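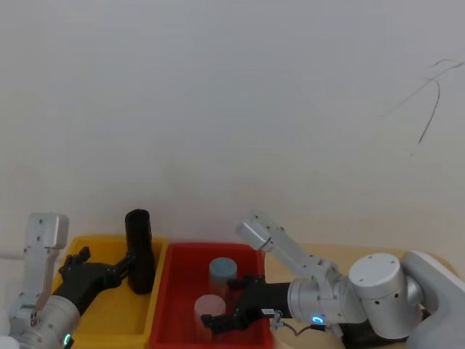 The yellow and red trays on the sorting table, with the tall black cylinder on the left.

I had been meaning to go to the Pelkonen open day for years, and every May something got in the way (a wedding, a bad back, one time simply forgetting). So when Kanyarat Siriwan rang to say she had a spare place in the car I said yes before she had finished the sentence. It's a good drive out to Plindon, mostly lanes, and we arrived a little before ten with the car park already filling up.

Pelkonen make containers, in the widest sense of the word. Bottles, tubs, caps, trays, the sort of thing you handle all day long and never think about. The tour takes you through the old Zadodgate building first, where there are cabinets of samples going back to my grandmother's time, and I could happily have stayed there until lunch. I found the very same salt pot we had at home! Kanyarat had to pull me along by the sleeve.

The sorting room is at the far end, up 13 steps, and it was my favourite part of the day. I think it was the colours that did it. After so much grey corridor you come upon a bright yellow tray and a red one, side by side against a plain pale wall, and it really does cheer you up. The yellow tray is the shallow one, and the black cylinder stood upright in it, a handsome matt thing with a rounded top, well above the rim. In the deeper red one were two shorter pieces, a blue-grey one with a flat top and a pale pink one you could partly see through, so that the red of the tray came glowing up through the lower half. I should like a set of glasses in that pink — I did ask, and they don't do them.

Our guide told us that the shop keeps roughly 200 sample shapes, and that the trays are always laid out by colour so that a new starter can find their feet quickly. I asked whether the yellow tray was for the tall ones and she said it depended on the week, and then we got talking about button tins and I'm afraid we held up the group.

Lunch was in the canteen, a very decent leek pie for £3, and afterwards there was a talk about Esik, their new range of lidded tubs for the kitchen. It went on a bit, but the tubs stack beautifully and I came home with two.

If you are thinking of going next year, wear flat shoes and take the morning tour. The afternoon one leaves out the cabinets.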